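Condside Neighborhood Safety Program
Progress report, February 28, 2021

Hi all - it's been a busy stretch, so I'll try to keep this short! We handed out 371 reflective vests and bike lights to Condside families, and I have 18 more sets boxed up for the kids on Turetti Street who missed the first round. Spending so far is $2,611, and the receipts are in the shared folder.

The ride-along evenings are back on with two officers instead of one, and parents keep asking me for more dates (I'm working on it). Our crossing guard class had to move to the Skukisel branch library, where parking is a pain.
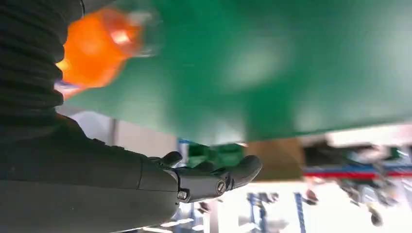 I still owe you the survey results from the Arai Road block meetings. They're half typed up and you'll have them in March, along with a quote for new radio batteries - the old ones barely make it through a shift.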